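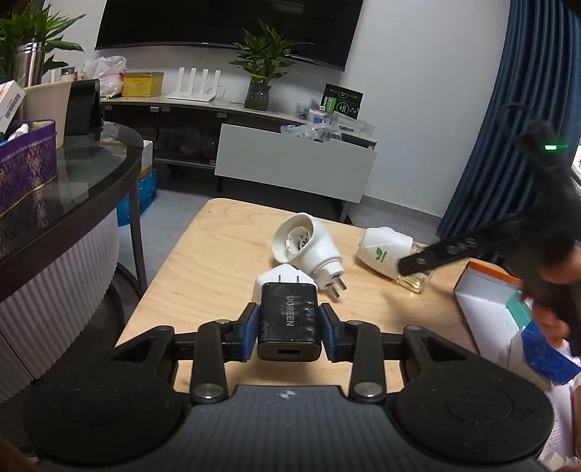 Herkwood Furnished Lets
Equipment: plug-in items, living room
Pisharody House, Flat 5
Page updated October 29, 2019

Small electrical items supplied with the flat are listed on this page. They are included in the rent and stay in the flat when you leave. For the cooker, washing machine and water heater, see the separate kitchen and bathroom pages.

Phone charger

Make: UGREEN
Colour: black
Plug: flat prongs
Port: USB-A
Cable: not supplied

The charger is for phones and small devices that charge from a USB-A port. The name is on the front. If your cable has the newer, smaller connector at both ends it will not fit, and you will need to bring or buy one that has the wide USB-A connector at the plug end. Laptops should be charged with their own power supply.

The sockets behind the television take the flat prongs directly. The bedroom sockets are the round-pin kind, so use one of the adapters there. Push the charger fully into the adapter before you put the pair in the wall. If it sags or feels slack, try the socket by the door, where the grip is tighter.

Plug adapter

Colour: white
Size: small
Use: phone chargers, lamps, razors and other light loads

The adapter changes the shape of the plug and does nothing to the voltage. Check the label on anything you have brought from abroad before you use it. Hair dryers, irons, kettles and fan heaters must not be run from an adapter. There is an iron in the hall cupboard with the correct plug already fitted.

Further adapters can be borrowed from the ground-floor office for the length of your stay. Please ask for them at check-in if you know you will want them.

Mosquito repellent heaters

Type: plug-in
Colour: white
Refill: clear bottle, pale yellow liquid

The flat has a heater with a round vented face and another with a small green leaf printed on it. Use one for the living room and the other for the bedroom. They do the same job and there is no need to run both in one room.

To use a heater:

Unplug it if it is already in the wall.
Take the cap off the refill and keep it.
Screw the bottle into the heater by hand until it stops. Do not force it.
Plug it in so that the bottle hangs upright with the liquid below the heater.
Close the balcony door and leave the heater on for 20 minutes before you sit down for the evening.

Switch off at the wall in the morning. The top gets hot in use and should be left to cool before you take it out of the socket. Do not cover the vent, and keep curtains, bedding and clothes well clear of it. The low sockets are within reach of small children, so families usually prefer the one above the desk.

Do not refill an empty bottle from another container. Keep the liquid away from food, fish tanks and pets. If any gets on your hands, wash with soap and water. The full safety wording is on the refill label and should be followed if it differs from this page. Guests with asthma, or with a baby in the flat, may prefer the window screens and the bed net, both of which can be fitted on request at no charge.

Refills

A new refill is left in the flat at the start of each let. After that you can buy them at the Prurnent general store on the corner, or at the chemist opposite the bus stand. Not every make of bottle fits every heater. The neck is the part that matters, so take the old bottle with you and hold the two side by side. The office keeps a few spares in the wet months but may run out.

When a refill is nearly finished the wick stands clear of the liquid and the heater stops having much effect. Change it then. Empty bottles go in the dry waste with the cap on.

Where things are kept

Plug-in items live in the drawer of the low white cabinet under the television. Please put them back there when you have finished with them. Refill bottles are stored upright on the top shelf in the hall, with the cap on, and should not be put in the drawer with the chargers. A bottle taken out of its heater half full will leak if it is packed on its side without the cap.

The living room table is wood and marks easily. Wipe up any spilt repellent straight away with a damp cloth and then dry the spot. Do not use polish or bathroom cleaner on it. The round side table has a glass top and can be cleaned with ordinary glass spray.

Extension lead

Make: Drostum
Length: 2 metres
Colour: grey
Kept: bedroom wardrobe, lower shelf

Suitable for the laptop, a lamp and phone chargers. Unwind it completely before use. It must not be taken out on to the balcony. Please do not plug the mosquito heaters into it while it is lying on the floor, as the bottles need to hang upright.

Faults and replacements

If something does not work, try it in a second socket first. The living room sockets have switches and these are often knocked off by the cleaner. If it still does not work, leave it unplugged and tell the office. We do not ask guests to open or mend anything, and a replacement is normally brought up the same day.

Lost or broken items are charged as follows.

Charger: 400 rupees
Mosquito heater: at the shop price, receipt given
Adapter: no charge for the first
Extension lead: at the shop price, receipt given

Ordinary wear is not charged for. Items left behind by guests are held at the office until the end of the following March.

Related pages

Flat 5: kitchen equipment
Flat 5: bathroom and hot water
Flat 5: television and internet
Window screens and bed nets
House rules, Pisharody House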